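4.2 Collecting demonstrations with the hand-held gripper

The policies compared in Section 5 were all trained on demonstrations recorded with the Portela, a hand-held gripper with a camera fixed to its body. The person giving the demonstration holds the tool and does the task directly, so no robot arm is needed at this stage. The camera sees the work from the position it will later have on the arm, and the opening between the fingers stays in the same part of the image from start to finish.

Two operators took part. Both had used the tool in our earlier sorting study and needed no further training, although each was given a practice period before the first recording. They were told to work at a comfortable speed, to keep the table in view as far as possible, and to start again if an object slipped out of their grasp. No instruction was given on which side of the table to stand. We wanted the approach direction to vary, and a fixed starting point had given us policies that failed when the arm was moved even a short way along its rail.

Each recording starts with the tool held away from the table and ends once it has been drawn back from the object. The operator marks both points with a trigger on the handle. Recordings in which the trigger was pressed late were trimmed by hand – this was slow work, and in future we would use the finger position to find the start of each grasp. Tool pose was estimated afterwards with the Peteck tracking package, using the images together with the motion sensor in the handle. Where tracking was lost and could not be recovered, the whole recording was dropped. This removed 29 recordings from the set. Most of these had been made close to large pale surfaces, where the tracker found few points to follow.

4.3 Rooms and backgrounds

An earlier version of the method was trained only on recordings from our own laboratory, at a bench with a plain screen behind it. It did well there and badly elsewhere. For the present work we recorded in nine rooms at the Olham site, among them offices, meeting rooms and shared work areas. The rooms were left as they were found. Lights were not adjusted, furniture was not cleared, and people who were using a room were asked only whether they minded being recorded. Faces were blurred before training.

Ordinary rooms bring in several things that a laboratory bench does not. Ceiling lights are reflected in glass and may shift across the image as the tool turns. Patterned tablecloths put strong edges close to the object. People and chairs in the background change between one recording and the next. Figure 3 gives a view from one of the rooms, with a small yellow object on a checked cloth, to the right of the gripper opening.

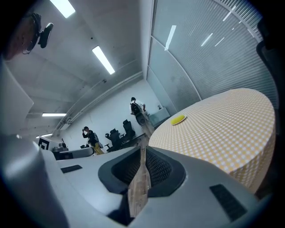 Figure 3. View from the camera on the hand-held gripper. The table is covered with a yellow-and-white checked cloth, and ceiling lights are reflected in the curved glass wall behind it.

We made no attempt to remove the background by masking. In a first trial, Emerson Nogueira masked everything beyond the edge of the table, and the resulting policy was less steady during the approach than one trained on full images. Our reading is that the policy draws on the wider room to judge its own movement while the object is still small in view. Cropping had a similar effect, so all images were used at full width and scaled down to the input size of the Jokine encoder.

Recordings were divided by room and not at random. With a random split, the same wall and the same furniture would turn up in both the training and the test data, and the test scores would say little about how the policy copes with a new place. Two rooms were therefore held back in full. No recording from either was used for training or for choosing settings, and the arm was taken to both for the trials reported in Section 5.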